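Review: The Wodero Wrist Kit for Recording Demonstrations
March 21, 2023

I've been putting off this review for weeks, mostly from fear that the novelty would wear off and I'd have to take back everything nice I said. It hasn't worn off! I have now recorded 953 demonstrations with the Wodero wrist kit on our tabletop arm, and I still look forward to switching it on in the morning.

Quick background. We train small manipulation policies from demonstrations, meaning a person drives the arm through a chore, the kit logs what the wrist camera saw and what the joints did, and a model learns from the pile. Our chores are modest: pick up a thing, put it in a tray, take it out again. For a project we call Salaveck I needed a lot of those examples, gathered by one person (me) on a kitchen-style countertop, with household objects that don't behave the way nice foam cubes do.

What you get

The kit is a pair of soft-faced black fingers, a small camera with its bracket, a foot pedal, a cable long enough to reach a desk, and the recording software. You supply the arm and the computer. The fingers bolt on in a few minutes. The bracket took me longer, mainly because I put it on upside down and then blamed the software for the picture.

Calibration is a printed card and a two-minute routine. I redo it on Mondays and whenever I bump the bracket, and so far the numbers come back close to where they were.

The fingers

I want to gush here a little. My old fingers were flat, stubby and fine for blocks. These are long wedges that come to a point, and that shape opens up grasps I used to skip. Packing tape is my favorite test. You can squeeze the whole roll from outside if your gripper opens wide enough, or you can drop one finger into the hollow of the core, keep the other outside, and pinch the wall. With the pointed tips the second way is easy to line up, even when I'm driving tired.

It matters for the data too. If every demonstration grabs the tape the same way, the model gets stuck as soon as the roll is jammed against something. I now record both styles and tag them, and the pedal lets me add the tag without taking a hand off the controller – press twice for style two, done.
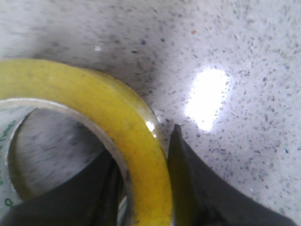

The camera

Good, with a couple of caveats. The view is low and close, and both fingertips stay in it, so the model always knows where its own hand is relative to the object. The colors are strong. Our yellow tape practically glows, and I've never had trouble picking it out when I scrub through an episode.

The first caveat is glare. A polished counter under a bright ceiling light gives you a white blob, and the camera doesn't tame it. I left it in most of my episodes on purpose (the counter will be shiny on the day the robot has to do the job, too), but if you want clean pictures you'll want a diffuser or a matte mat.

The second is blur during fast moves. Slow down for the last bit of the approach and it's much less of a problem. I added a speed limit in the settings and stopped thinking about it. The default limit is far too generous, in my opinion, and new operators should drop it right away.

The recording software

This is where I expected to be disappointed, and I was delighted. One press starts an episode, one press ends it, and a long press throws it away. That long press is worth a great deal. On my previous setup I had to write down the number of every bad take on a sticky note and delete them at night, and of course I deleted a few good ones along the way.

After each episode the software shows you a strip of eight stills and asks for a label. You can make your own labels. Mine are clean, clumsy but fine, recovered, and dropped. I keep the recovered ones and would urge anybody starting out to do the same! My first model was trained only on tidy takes, and when it missed the tape by a little it just closed on air and carried on to the tray as if it had something. Adding 182 recovered episodes to the next round helped more than any setting I'd fiddled with.

Export worked on the first try with our training code. The files are large, so budget for a second drive. There's a compression option, but at the strongest level the speckles in the countertop turn to mush, and I'd like the model to see the same surface I do. Middle setting for me.

Laying out the work area

The manual has a short chapter on this and it's better than it has any right to be. The advice is to change the layout often and by small amounts: slide a tray over, turn it a little, swap which side things sit on. I shift something every few episodes and do a bigger reshuffle after lunch. I also make sure plenty of episodes begin with the fingers open over bare counter and the interesting things off near the edges of the view. Starting right on top of the target makes for a quick session and a model that can't find anything.

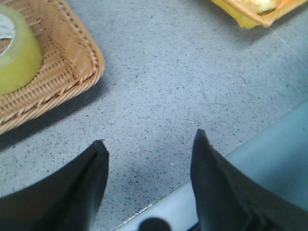
My own rule is that no starting pose gets used twice in a row, and the kit has a nice feature for this. Turn on "scatter start" and the arm goes to a random spot within a box you've drawn before it hands control to you. It's a bit slow between takes. I use the pause to drink coffee.

Compared with the others

Before buying I borrowed a Skisora glove set for a few days. It's lovely to wear, and quicker for two-handed chores, but the mapping from my hand to a two-finger gripper never felt right and my takes were full of hesitations. I also looked hard at the Araújo stand, which holds a fixed camera overhead. It's sturdy and simple, and I may yet add one, as the wrist view loses the tray whenever the arm swings away from it. For single-arm pick and place, though, the Wodero is the one I'd buy again.

Small complaints

The pedal slides on a smooth floor. The bracket screws are a size I didn't own. The label screen can't be resized, so on my little monitor the last button hides under the taskbar. An update due in April is supposed to fix that one.

Would I recommend it?

Yes, gladly, for a small lab or a patient hobbyist with an arm already on the bench. My target for Salaveck is 3,000 episodes, and I'll update this page when I get there, with a note on how the fingertips are wearing.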